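Über mich

Hallo und schön, dass du bis hierher geklickt hast! Die meisten landen ja auf der Seite mit den Kursterminen und sind dann wieder weg. Ich bin Eglė Toom, und die Kochschule Lepik ist mein Laden, mein Hobby, mein Arbeitsplatz und an manchen Abenden auch mein Esszimmer. Wer anruft, hat mich am Telefon. Wer eine Mail schreibt, bekommt Antwort von mir, manchmal erst spät am Abend, weil vorher noch Teig unter den Fingernägeln war.

Lepik hieß übrigens schon der Laden, der vorher in diesen Räumen war, ein Geschäft für Haushaltswaren. Das Schild über der Tür fand ich so schön, dass ich es hängen gelassen habe. Drei Grafikentwürfe für einen eigenen Namen liegen noch in der Schublade, und da bleiben sie auch.

Wie ich zum Kochen gekommen bin

Gelernt habe ich etwas völlig anderes. Ich war lange in der Buchhaltung, zuletzt bei einem Großhändler in Wisthorpe, und ich war gar nicht schlecht darin. Gekocht habe ich abends, zum Runterkommen, und zwar immer viel zu viel. Irgendwann standen die Nachbarn mit Schüsseln vor der Tür, dann wollten sie wissen, wie man das macht, und dann saßen sie zu fünft in meiner Küche, in der eigentlich zwei Leute schon einer zu viel waren. Die Schneidebretter lagen auf dem Bügelbrett. Das hat funktioniert, solange keiner sich angelehnt hat!

Der erste richtige Kurs war dann in einem gemieteten Gemeinderaum in Jokuvside, mit zwei Kochplatten und einer Sicherung, die bei der zweiten Platte rausflog. Es gab Linseneintopf. Ich war so nervös, dass ich das Salz vergessen habe, und eine Teilnehmerin hat es mir beim Abschied sehr nett gesagt. Sie kommt bis heute, und seitdem steht das Salz bei mir als Erstes auf dem Tisch.

Vier Jahre lang habe ich das neben dem Beruf gemacht. Dann wurde das Ladenlokal frei, ich habe eine Nacht schlecht geschlafen und am nächsten Morgen zugesagt. Renoviert haben wir von Januar bis März, mit Freunden, einem geliehenen Anhänger und sehr viel Kartoffelsuppe. Den Boden habe ich selbst abgeschliffen, man sieht es an der Ecke hinten beim Fenster leider immer noch.

Was bei uns gekocht wird

Am liebsten Sachen, die man zu Hause wirklich noch mal macht. Ich habe nichts gegen Schäumchen und Pinzetten (na gut, ein bisschen), aber ich freue mich mehr über eine Nachricht mit dem Foto eines schief gefalteten Teigtäschchens, das trotzdem geschmeckt hat. Unsere Kurse drehen sich um Eintöpfe und Schmorgerichte, um Teig in allen Formen, um Eingelegtes und Fermentiertes und, mein heimlicher Schwerpunkt, um Gewürze.

Bei den Gewürzen werde ich schnell ausführlich, also bitte bremst mich im Kurs. Angefangen hat das mit einem Glas Kreuzkümmel, das ich beim Umzug ganz hinten im Schrank gefunden habe und das nach gar nichts mehr roch. Ich habe frischen gekauft, ihn ganz, nicht gemahlen, in der trockenen Pfanne angeröstet und stand dann da und dachte: Was habe ich die letzten Jahre eigentlich gegessen? Seitdem kaufe ich kleine Mengen, möglichst ungemahlen, und schreibe das Datum auf den Deckel. Im Gewürzkurs machen wir genau das mit allen, wir riechen uns von alt nach frisch durch, rösten, mörsern, mischen. Am Ende nimmt jeder eine eigene Mischung mit nach Hause und gibt ihr einen Namen. Einer hat seine »Schwiegermutter« genannt. Ich habe nicht nachgefragt.

Getrocknete Chilis gehören natürlich auch dazu, und vor denen haben viele ein bisschen Angst. Muss man nicht! Viel vom Schärfegefühl lässt sich steuern: Kerne und die hellen Häutchen innen raus, die Schoten kurz und bei milder Hitze anrösten, nie so lange, dass sie schwarz werden, dann werden sie nämlich bitter und die ganze Küche hustet. Danach in heißem Wasser einweichen, bis sie weich sind, und mit Knoblauch, etwas Essig und Salz pürieren. Ein Teelöffel davon in die Tomatensauce, und wer mehr will, nimmt sich nach. Handschuhe liegen bei uns immer bereit. Ich sage das so deutlich, weil ich mir einmal nach dem Entkernen die Kontaktlinsen rausgenommen habe.
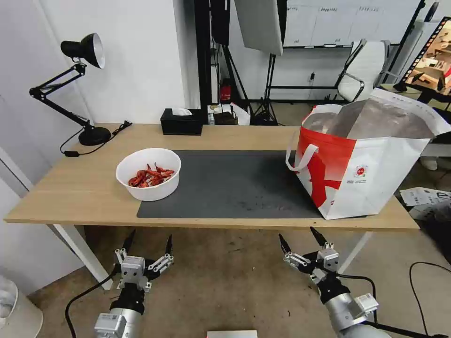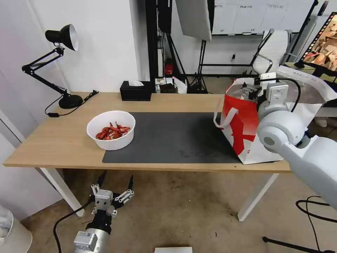
Auf beiden Bildern: getrocknete rote Chilis in der weißen Schüssel, daneben die Einkaufstasche.

So läuft ein Abend bei uns ab

Los geht es um 18 Uhr, die Tür ist eine Viertelstunde vorher offen. Es gibt erst mal Tee und etwas Kleines auf die Hand, denn wer hungrig kocht, probiert den halben Topf leer. Dann erzähle ich kurz, was wir vorhaben, verteile die Rezepte, und danach wird geschnippelt. Ich koche nichts vor, was die anderen dann nachmachen müssen. Ich laufe herum, gucke in Töpfe, beantworte Fragen und halte manchmal jemandem das Messer anders in die Hand.

Gegessen wird zusammen am langen Tisch, und das dauert meistens länger als geplant. Offiziell ist um 22 Uhr Schluss. Den Abwasch machen wir gemeinsam, und ich weiß, das steht in keinem Hochglanzprospekt, aber die besten Gespräche gibt es immer am Spülbecken. Wer partout nicht abtrocknen mag, darf den Tisch abwischen.

Vorkenntnisse braucht ihr keine. Bei mir haben schon Leute mitgekocht, die vorher nur Wasser für Nudeln aufgesetzt hatten, und Leute, die seit Jahrzehnten für eine große Familie kochen und mir in der Pause erklärt haben, wie man Zwiebeln ordentlich schneidet. Ich nehme beides gern. Vegetarisch geht immer, vegan fast immer, und bei Allergien schreibt mir bitte vorher, dann plane ich um. Am Abend selbst wird das schwierig.

Was sonst noch dazugehört

Aus den Kursrezepten ist über die Jahre eine ordentliche Sammlung geworden: 324 Stück, alle hier am Tisch ausprobiert, alle mit meinen Randnotizen. Ein Teil hängt als Kopie im Ordner neben der Garderobe, da darf jeder reinschauen und abfotografieren. Ich träume davon, irgendwann ein kleines Buch daraus zu machen, aber dafür müsste ich erst mal die Mengenangaben vereinheitlichen. Momentan steht bei mindestens einem Rezept »so viel Mehl, bis es sich richtig anfühlt«, und das war keine Absicht, das war einfach ein langer Abend.

Die Kochbücher im Regal darf man ausleihen, bitte mit Eintrag in die Liste. Seit ein paar Monaten gibt es außerdem unser Tauschbrett: Wer zu viele Zucchini, Quitten oder Einmachgläser hat, hängt einen Zettel auf. Im Spätsommer besteht das Brett praktisch nur aus Zucchini.

Unser Gemüse kommt, soweit es die Jahreszeit zulässt, vom Hof Gultbridge, der gleich hinter der Stadtgrenze liegt. Die bringen mir die Kisten vormittags vorbei, und was drin ist, entscheidet oft mit, was abends auf den Tisch kommt. Deshalb steht in der Kursbeschreibung manchmal nur »Wurzelgemüse«. Welches, das erfahren wir alle zusammen. Einmal waren es ausschließlich Steckrüben, und ich muss sagen, mit brauner Butter und gerösteten Kümmelsamen war das einer der schönsten Abende im ganzen Winter!

Gruppen, Firmen und Geburtstage

Ja, man kann uns auch als geschlossene Gruppe buchen. Ich mache das gern, solange wirklich gekocht wird und es keine Tagung mit Häppchen wird. Sehr lustig waren bisher die Geburtstage, besonders ein achtzigster, bei dem drei Generationen Maultaschen gefaltet haben und die Jüngste eindeutig am schnellsten war. Für Kinder gibt es in den Ferien eigene Vormittage, da backen wir meistens Brot und essen es viel zu warm.

Gutscheine schicke ich per Post, auf richtigem Papier und von Hand beschriftet. Meine Schrift ist lesbar, versprochen.

Und jetzt?

Die aktuellen Termine stehen auf der Kursseite, neue kommen immer dann dazu, wenn ich mit dem Kalender am Küchentisch gesessen habe. Wenn ein Abend voll ist, schreib dich ruhig auf die Warteliste, es wird erstaunlich oft noch jemand krank oder verliebt. Und falls du unsicher bist, ob ein Kurs zu dir passt, ruf einfach durch. Vormittags zwischen 9 und 11 Uhr erwischst du mich am besten, danach bin ich einkaufen oder habe die Hände im Teig.

Bis bald am Herd
Eglė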